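Speaker notes — Refill and reuse at home
Evening talk, Lamonier community hall, September

Slide 1. Welcome
Say good evening and wait until the people at the back have a chair. Tell them the talk takes 40 minutes and the tea comes after. Mention that English is my second language and they can stop me when a word comes out wrong.

Slide 2. Why I started
My street in Lamonier has a small shop, Verside, where you bring your own container and they fill it. Rice, oats, dish soap, vinegar. In the first year I wrote down every package I did not buy. It came to 522. I was surprised, I had guessed 80. Show the notebook, pass it to the front row.

Slide 3. What a shop like this asks from you
You must weigh the container before you fill it. At Verside the scale is beside the door and you write the number on the lid with a wax pencil. Please write it big. My flour jar is 800 grams empty, so I cannot carry many of these on the bus. Pause here and ask who comes by bus.

Slide 4. Glass, metal or plastic
Many people think they must buy new glass jars first. I do not agree with this. Use what you already have in the cupboard. Glass is good for oil and for spices because it does not keep the smell. Metal is good for tea. Plastic is light, and for dry food it does the job for years if you look after it.

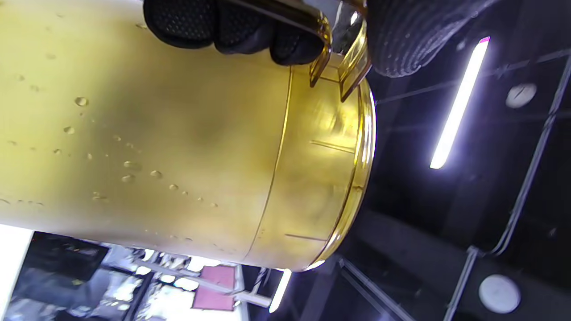
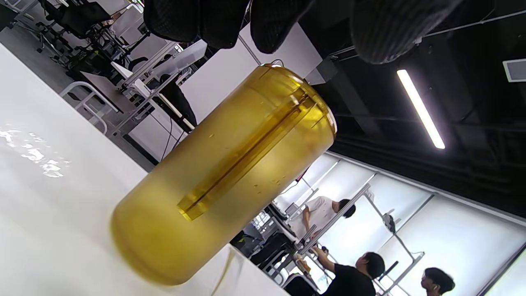

Translucent yellow plastic, droplets or bubbles on the wall.

Slide 5. Washing and drying
Speak slowly on this one, it is where most of the questions come from. Warm water, a little soap, a soft brush. A hard brush makes scratches and the old smell stays in them. Leave the container open until the next morning, also when it looks dry to you. I once filled oats at eight in the evening in a jar I washed at six, and by the weekend I had to throw away everything.
If it still smells: baking soda and water, one night, rinse two times.

Slide 6. The numbers from Montoya
The refill group in Montoya keeps a list on the wall. Last year their members made 1,652 refills. They have one room and two shelves — say this twice. The most popular thing was dish soap, then rice. Nobody wanted the lentils, and I still don't understand why.

Slide 7. How to begin
Choose one product only. Soap is easiest. Put the empty bottle next to your keys so you don't forget it. When the soap has become a habit, take the second product.
The Zekemley booklet has a page with the shops and opening hours. The copies are on the table by the kitchen, one per family please.

Questions
If somebody asks about price: some things are cheaper, coffee is not.
If somebody asks about insects: freezer, three days, for flour and rice.
If it gets late, skip the story with the vinegar and go to the tea. Remember to get the notebook back.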